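Plavamell (demonstration method)

Plavamell is a method for teaching robots to handle cloth from demonstrations made with a hand-held gripper. No robot is needed while the demonstrations are recorded. It was worked out by Ánh Hà and Bleddyn Wynne, first at Testier, later with Yến Lục. Name has no known meaning.

Background

Earlier cloth work mostly used teleoperation — slow, and hard on the operator. Grasps came out stiff. Hand-held tools had been tried on rigid objects like cups and blocks, less so on fabric, which folds over itself and hides its own edges.

Method

A person holds the gripper by its handle, closes the fingers on the cloth, and moves it as the task requires. Video is recorded from the tool itself. Gripper motion is recovered from the video afterwards, then used to train a policy. Demonstrations are made in ordinary homes, on whatever surface people use: bed, mat, floor. Clutter is left in place. The original set covered 15 homes and three tasks (picking up, spreading, folding in half).

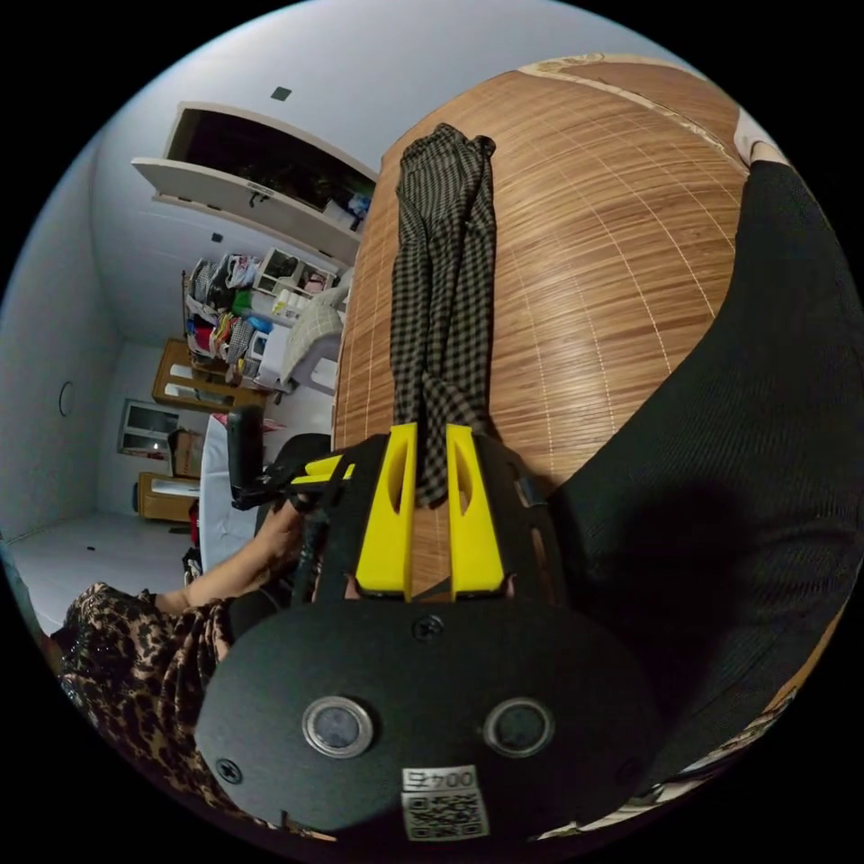 Hand-held gripper with a checkered cloth between its yellow fingers, over a woven bamboo mat.

Twisted cloth is treated as a seperate starting state. The first version lumped it in with crumpled cloth and did poorly on it.

Results

In the first trial the policy spread a cloth flat in up to 117 attempts out of a longer run, total not reported. Folding was weaker. Dark fabric on dark bedding was the most common failure, edges hard to find. Thin cloth also slipped.

Criticism and later work

Quyên Lã argued that five of the homes were too alike to count as seperate settings, and asked for the results to be split by home. This was done in a later revision; the ranking of tasks stayed the same. Tươi Hồ extended the method to two grippers, one per hand. Timing between the two recordings is still a open problem.

See also

Imitation learning
Deformable object manipulation
Brotus (cloth benchmark)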